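Erent Opens Switchroom Robot Test Hall to Visitors for Maddocks Open Day
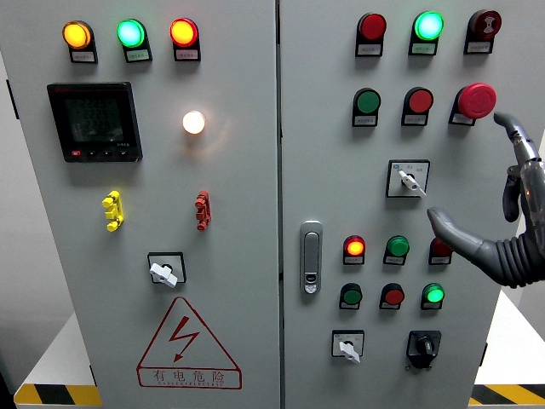 One visitor from a water utility asked early on whether the robot could be stopped by hand at any point, and was told that it could, from the floor or from the operator desk, and that the same rule applies at customer sites.

MADDOCKS, July. Erent opened its test hall in Maddocks to plant operators, maintenance managers and local technical college students this month. The open day was the first time the company has shown its Jomorora program outside of customer meetings.

Jomorora is a robot arm and software package for routine work at electrical control cabinets. It is meant for sites where staff now travel long distances to turn a selector switch, press a button or read a meter. The arm carries a two-finger gripper and works from the front of the cabinet with the doors closed.

Visitors came through in groups, with each session lasting 30 minutes. Staff ran 2 demonstrations per session. In the first, the robot was given a written switching order and carried it out step by step, with an operator confirming each step at the desk. In the second, a visitor chose a control on the door and the operator sent the arm to it.

The training cabinets carry indicator lights, pushbuttons, rotary switches, a digital meter and an emergency stop button. Erent said it wants the arm to practice on crowded panels, where controls of different types sit close together.

Over 1,000 practice runs were completed in the hall before the open day. Erent also handed out a list of 227 switching tasks that Jomorora will be tested on before any site installation. The list covers reading lamps and meters as well as operating controls. Racking of breakers and any work behind an open door are outside the program for now.

Questions from the floor were mostly about worn labels, poor lighting and older cabinets with non-standard layouts. Staff said older cabinets need a survey first, and that some will not be suitable.

The first site trial is planned at the Mondov pumping station, where the robot will work alongside the regular shift. Erent will publish results from the trial when it ends.

Groups that could not get a place can ask for a later session through the Erent front office in Maddocks. Safety shoes are required in the hall.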